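Why Robots Have Rules
by Gemma Farina

A robot arm is strong, quick and about as thoughtful as a toaster. It will put a lemon in a cup or an elbow in your ribs with the same good manners. So people write rules for it, and then more rules for the people standing near it.

Rule 1: Everything gets a place
At Pondstead, the tabletop is marked out with blue tape. Tape is cheap and it never needs charging. A tidy table also makes it easier for a person to see when something has wandered off, such as a knife. 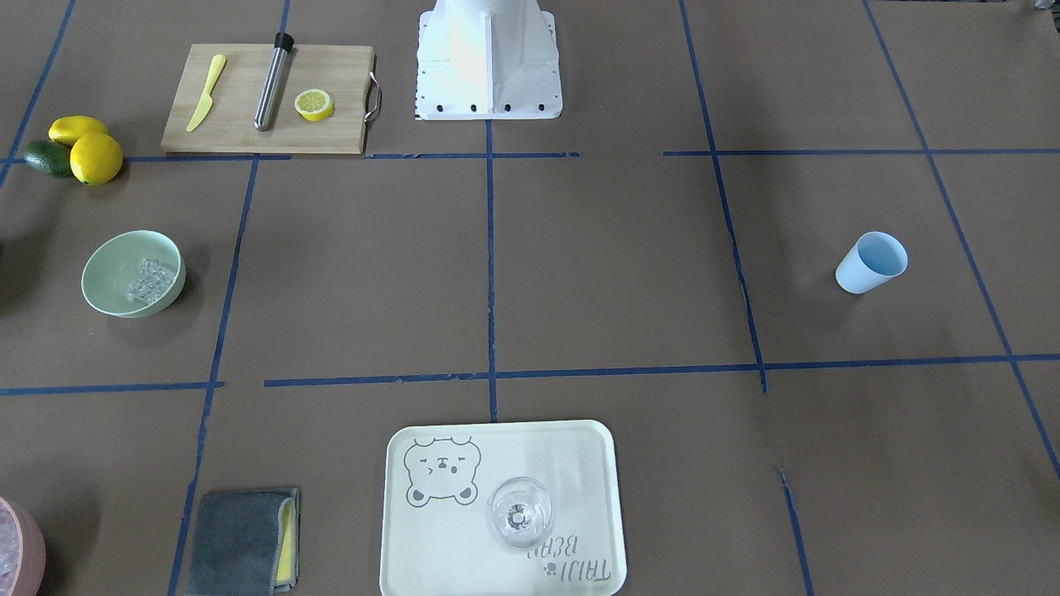 Rule 2: Bolt it down
An arm that swings a heavy wrist around will try to walk away if you let it. Its base has to be fixed to something that won't budge. Check the bolts before work starts, even if you checked them yesterday, and even if you are bored of bolts.

Rule 3: Know where the stop button is
Many robots come with a teach pendant, a hand-held controller for showing the arm where to go. The big red button on it means STOP. It does not mean "stop when you've finished that bit." Keep it where a grown-up can reach it without leaning over the arm, and don't pile your coat on top.
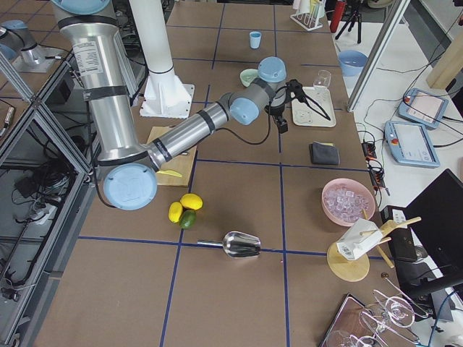
Can I touch the robot if it isn't moving?
Leave it alone until the person in charge tells you it is safe. A robot that is standing still might be switched off, or it might be waiting for its next instruction, and the two look exactly the same from the outside.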